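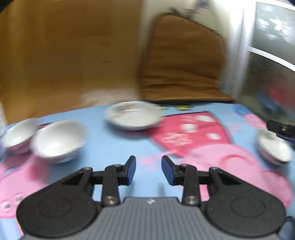
Unit 4: Laying and clearing a small table
Handout for the household skills course, Zuteck Centre

This unit covers the everyday table: a cloth, a few bowls and one or two larger dishes. Glasses and cutlery come in Unit 5. Please read the handout before the practical, which starts at 10 in the morning.

The cloth

Put the cloth on first and smooth it from the middle outwards. Check that it hangs evenly on both sides. A table 80 cm wide needs a cloth at least 122 cm across if you want a drop of 21 cm on each side. Printed cloths hide small marks, so run a hand over them for crumbs before laying.

Bowls and dishes

Carry small bowls in both hands, no more than three at a time. Set the large dish down before the bowls – it decides how much room is left. Lift a dish when you want to move it. Dragging it pulls the cloth into folds and can tip whatever stands next to it. 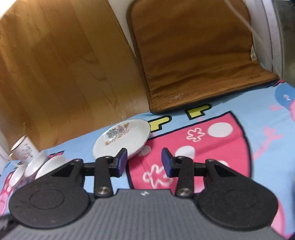 Notes by Nkrumah Gyamfi, course tutor
Revised in July

Plates with a pattern

The white plate has a spray of flowers printed on one part of it, in blue, pale purple and yellow, and its edge is slightly wavy. With a plate like this, choose which way the flowers should face and keep to it for every place. On a busy cloth, leave a hand's width between the plate and the bowls. Small bowls can stand close together until they are needed.

Clearing

1. Take the small bowls first.
2. Scrape leftovers into one bowl, away from the table.
3. Take the large plate last, with both hands under the rim.
4. Fold the cloth inwards and shake it outside.

Stack bowls only with others of the same size. Put a sheet of kitchen paper between printed plates before they go in the cupboard.

For the practical

Work in pairs. One person lays, the other clears, then change over. Write down anything you had to move twice – we will go through these at the start of Unit 5. Bring your own tea towel and an apron.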